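Bringing a school group to the Trivov automation open day

Posted by Fullen Parent Council

Our council has been invited to bring students to the open day at the Trivov automation laboratory in July. We would be grateful for advice from anyone who attended the last one. Is the garment handling demonstration suitable for younger students, and must places be reserved in advance?

Perihan Aydoğan

I accompanied 64 students from Bindau on the previous visit. Reservations are required, and each group is admitted for 2 hours.

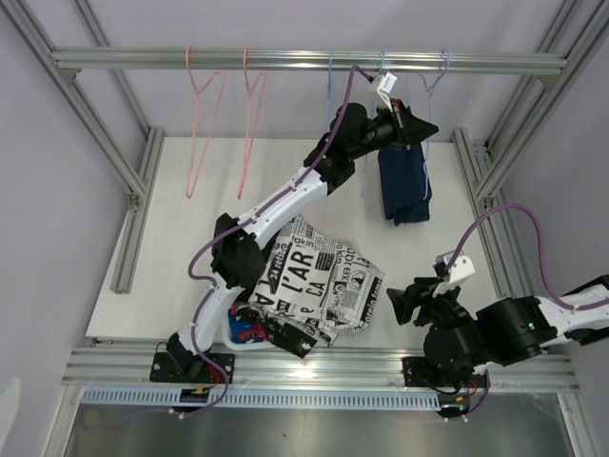 Younger students should be placed in the front row, as the work is small in scale and difficult to follow from the back. Our group was asked to name the items in the cell before the guide spoke. The pink and light blue hangers on the rail were easy to name, but the cloth printed like a newspaper led to a long discussion - several students took it for real paper. Please allow time for such questions. The guide answered them patiently, although the microphone was weak.

Vaněk Street Library

Reservations were required for us as well. Parking is limited. We used the lot at 647 and walked. I cannot comment on the demonstration, as our group attended only the lecture.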